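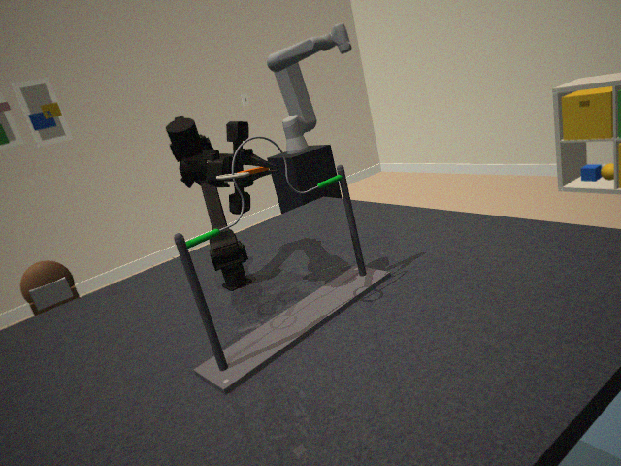

Cable cell drifts after a restart, but only in the afternoon of its own life

Daniyal Lodhi
Posted 31 January 2018 in Small Cells and Bench Robots

I look after the simulated copy of a cable handling cell at Drarkstead. The real one gets built when the simulated one stops embarrassing us, so I've no idea when that will be.

The layout is simple enough to draw on a napkin, and was. There's a flat base plate on the bench with two posts on it, a green connector on each post, and a thin cable strung between the connectors with a good deal of slack. The dark arm is bolted to the bench behind the plate and works on the cable. A second arm, light grey, lives on a black pedestal further back and isn't part of this job. It belongs to another program and I leave it alone.

The dark arm has to take hold of the cable, follow it along to the far connector, and let go without pulling anything over. From a fresh start it does this nicely. I've had 60 cycles in a row without a complaint. Leave it running, though, and it slowly starts taking the cable off centre in the fingers, always to the same side. Somewhere past cycle 1,700 it misses altogether and closes on air with great confidence. The last run got to 1,762. If I stop and restart the arm program at that point, the miss is still there on the very next cycle. If I reload the whole cell it goes away.

Things I've tried, in order of desperation: rechecked the tool centre point, slowed the approach down by half, made the cable stiffer (it then behaved like fence wire, so I put it back), moved the whole base plate and taught it again. None of it made a difference except the last, which made things worse until I found I'd typed a minus sign.

Is there a proper order for checking a cell like this? I'm going round in circles and the circles are getting bigger.

3 replies

gantrygoose

Have you tried turning the cable collisions off? Always worked for me. We ran a whole October without them and never had a miss.

Marrowby

Well, no, you wouldn't have a miss. You wouldn't have a grip either. With collisions off the fingers go through the cable like a ghost through a pantry door, and all the log tells you is that the fingers closed.

Daniyal, the useful clue is in your last bit about restarting. The arm program forgets everything when you restart it. The cell doesn't. So whatever is wandering off is being kept by the cell, and I'd bet my lunch it's the cable. Most of these simulators build a cable as a string of short links with joints between them. Each time the arm lets go, the links settle, and if your damping is a bit mean they never quite come back to where they began. You won't see it in one cycle. After enough of them the loop has rolled over to one side and has a twist in it that nothing is ever going to take out.

Here's the order I use. It's dull and it works most of the time.

First, park the dark arm well clear and leave the cell alone with only the cable in it. Write down where the middle of the loop is, go and make tea, write it down again. If it has moved by itself, your trouble is damping or step size and you can stop blaming the arm.

Next, look at both ends. The cable should be fixed at each connector in turning as well as in position. A lot of people fix the position only, so the end is free to spin inside the connector and the twist creeps in through the back door. Check the two ends separately. On a Lü cell I inherited, one end was done properly and the other was set up by somebody who was evidently called away to the telephone.

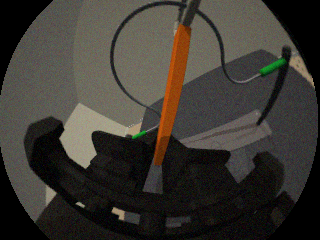 Then look at the pick from close in, down at the gripper, and skip the nice wide view of the room. From across the bench everything is centred. Compare cycle one with a late cycle, arm stopped at the same taught point in both, and see where the cable lies against the connectors and the fingers. Save both views. You'll think you can remember the first one and you can't.

Only after all that would I touch the tool centre point. You've done it already, so leave it be. If it was right on cycle one it's right on cycle 1,700, unless your gripper is fixed on with a soft joint — worth a quick look, as some imported models come that way and nothing in the name gives it away.

For the cure, reset the cable to its saved shape at the end of each cycle, or every so many cycles if resetting is slow. Some people say it's cheating, on the grounds that a real cable won't reset itself. They're right, so keep a second version without the reset for when you want to know how the arm copes with a cable that has had a hard life. Just don't tune the pick on that one.

And put the stiffness in your change notes along with the date. You changed it and "put it back", and I have put things back myself.

Daniyal Lodhi

Thank you, and slightly ouch. I went and looked at the stiffness. I had put it back to very nearly what it was.

That wasn't the cause, as it happens. The tea test came out clean, the loop sat perfectly still with the arm parked. The ends were another matter. The connector on the far post was fixed in position only, free to turn. Near one was fine. I locked the far one, reloaded, and set it going before I went home. It had done 1,905 cycles when I looked this morning, with the cable still where it ought to be in the fingers. I haven't added the reset yet because I want to see how long it lasts without.

I've no soft joint on the gripper, I checked.

pell_at_Skodton

Same fault here on a cell with three posts, fixed the same way. One extra for anybody copying a layout: if you duplicate a post, the fixing settings don't always come along with it. Ours didn't. Open each copy and look before you run anything overnight.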